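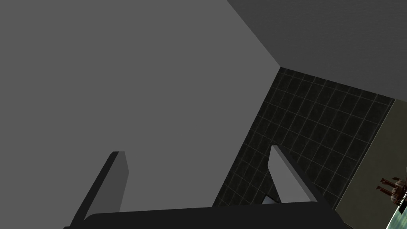 Wrist view ends up pointing at the ceiling when I teleoperate. Is my data ruined?

Posted by Enness in Teaching and Teleoperation, 11/12/2021

I'm recording demonstrations in a simulated kitchen, driving the arm with a handheld controller. The task is to pick up a mug and put it on a shelf. I have 90 recordings so far and was feeling quite smug until I played some of them back from the wrist camera.

In a good share of them, the gripper spends the opening few seconds tipped right back, so all the policy would get is two open fingers, a lot of grey and a bit of dark tiled wall. No mug. From the outside view it looked fine while I was doing it, or fine enough that I didn't notice.

I trained on the lot anyway. The arm now begins every attempt by gazing at the heavens like a choirboy, then sometimes remembers the mug. Out of 20 tries it got the mug onto the shelf in a handful and spent the rest admiring the plasterwork.

Do I bin the recordings, trim them, or carry on and hope that more data drowns it out? I'd rather not start again. My wrist already hates me.

Skamutley

It learnt what you showed it. You tip the hand back at the start, so it tips the hand back at the start. Mine used to scratch an imaginary itch before every grasp and I was very cross with it until I watched myself do it.

Check how your controller is being zeroed. If the software takes the controller's angle as the absolute angle of the hand, then whatever you're doing when you press record is what the arm copies. Most people hold the thing like a television remote, pointing up a bit, and the arm duly swings round to match. Change it to relative mode, so that only movement after you squeeze the clutch button counts. In our setup it's one line in the config file, though it took me most of July to find it.

Then trim what you have. Step through each recording, find the frame where the mug first comes into the wrist view, and cut everything before it. Check afterwards that the joint readings and the images still line up. I once trimmed one and forgot the other and got an arm that was permanently late for itself.

One snag is that trimmed recordings begin with the hand in a pose the arm won't be in when you switch it on. Either move the start pose to match, or record another 20 that go straight from the real start pose to the mug without any sightseeing. I'd do the second. Keep the wrist view open on screen while you record those, as big as you can stand, and drive from that as much as from the outside view.

Baloch

just get more data. we had 1150 demos for a drawer and it was fine, never looked at any of them

Akthorpe

I mostly agree with Skamutley, but don't cut every recording to the bone. If you have a few where the hand starts off badly tilted and you then bring it smoothly down to the mug, keep those whole. They teach the arm how to get itself out of that pose, and it will end up there sooner or later. The ones to trim are where you hover, dither, or tip the hand back from a perfectly good position.

Also have a look at whether you're feeding in the outside camera at all. With only the wrist view, a plain grey surface tells the policy next to nothing about which way to turn. Adding the second view sorted out a similar habit on my dishwasher task. It still can't load a fork, but it does at least face the dishwasher.

Enness

It was in absolute mode. I've been holding the controller like a television remote. Trimming now, back when my eyes have recovered.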